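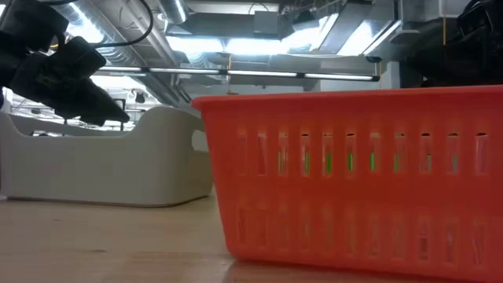
Is the extended cut of Stemthorpe really extended?

Posted in Movies & TV > Home Video

Lewis Dunbar
September 17, 2025

I finally gave in and bought the Groltix two-disc set of Stemthorpe. It was $20, and the sticker on the shrink wrap says "Extended Cut, with 5 minutes of footage never before seen." The back of the box gives the running time as 163 minutes.

I know this movie pretty well. I saw it in a theater when it came out, I had it on tape, and since February I've watched it twice on Orngate, where it's listed at 156 minutes. So on paper the sticker checks out and then some. Seven minutes is more than they're even claiming.

The trouble is I sat through the whole disc on Sunday and I couldn't find anything new. I was expecting more of the business with the brother, or the ferry scene playing out the way people always say it does in the script. Nope. Same ferry scene. Same ending. The credits are the same credits. My wife thinks the funeral is longer, but she fell asleep during the funeral on Orngate, so I'm not putting much weight on that.

The booklet is no help. It has an essay about the weather during the shoot and a page of thank-yous, and the words "extended cut" don't appear in it anywhere. The reviews I found all repeat the sticker. One of them calls the new material "seamlessly integrated," which sounds to me like somebody else who couldn't find it.

Two things I'd like to know. Is there any new footage on this thing, and if so, where? And if there isn't, where do the seven minutes come from? I'm not crazy, there is a difference between the two. The disc definitely finishes later.

Indrek Dzene

I have the same set and I had the same reaction, so I spent an evening on it.

Your seven minutes are almost certainly a speed difference. Movies are shot at 24 frames per second. European television used to run at 25, and the usual way to get a movie onto it was to play the whole thing a little fast, four percent and change. A lot of older video masters were made that way and some are still in circulation, including on services that have no reason to be using them. Take a movie that runs 163 minutes, play it at 25, and you get a bit over 156. That's the Orngate number. I don't think it's a coincidence.

You don't have to take my word for it. Go to exactly one hour on the disc, pause, and note the shot. Then find the same shot on Orngate. If it's just speed, you should land near 57 and a half minutes. Go to two hours on the disc and the gap should be double. A speed difference grows steadily all the way through. Added footage doesn't do that. It gives you a jump at one spot, and the gap stays flat until the next one. Subtract any logos at the front before you start, or your numbers will be off by the same amount everywhere.

Mine grew steadily. I checked every ten minutes or so and never saw a jump bigger than my own sloppiness with the remote, which I'd put at a couple of seconds. So I don't believe there are five minutes of anything. I can't rule out a shot here or there being held slightly longer, and I can't rule out footage being swapped for other footage of the same length, because this test wouldn't catch that. But that isn't what "extended" means where I come from.

You can sometimes hear it too. Unless somebody corrected the sound, the fast version has everyone's voice a little high. Listen to the father in the kitchen. On Orngate he sounds like he has a cold coming on.

As for what the sticker is talking about, my guess is that somebody at Groltix looked at a listing for the short version, looked at their own master, and assumed the extra had to be footage. That's a guess. I wrote to ask them and got back a form letter thanking me for my interest in their catalog.

Ots

It IS longer. I've seen both and the extended one has way more of the brother in it, plus the pacing is totally different. You just have to be paying attention. People who say there's no new footage probably got the regular version by mistake, there's two discs in the box and one of them is the theatrical.

Lewis Dunbar

Ots, the second disc is extras. It has the trailer, some stills and an interview with the composer. There's no theatrical version in my box and the packaging doesn't say there's supposed to be. Which scene has more of the brother? Give me a time and I'll go look at it tonight.

Indrek, I tried your test. One hour on the disc is the shot of the gate. On Orngate it comes up at 57:34. At two hours the disc is on the staircase, and Orngate gets there at 1:55:06. I don't love how neatly that works out, but I can't argue with it either. The father does sound different. I'd always figured that was my TV.

I'm still stuck on one thing. If Orngate has the fast one, then what I saw in the theater would have been the 163, right? So the "extended" cut is the ordinary cut?

Indrek Dzene

That's how I read it, yes. If you want something better than our arithmetic, look for a newspaper review from the original release, since those often printed the running time. Don't go by online databases for this. They copy from each other and half of them have copied from the new box by now. One older listing I found says 163 and another says 156, and neither gives a source, so I wouldn't hang anything on them.

The picture on the Groltix disc is a lot better than what Orngate has, for whatever that's worth. I kept mine.

Ots

I don't remember the exact time but it's in the second half. Might have been the TV version I saw, now that I think of it. They used to add stuff back in for TV.

Lewis Dunbar

I asked the store about a refund on the strength of the sticker. They say it's been opened. I've written to Groltix as well and I'll post whatever comes back, though I have a feeling I know how the letter starts.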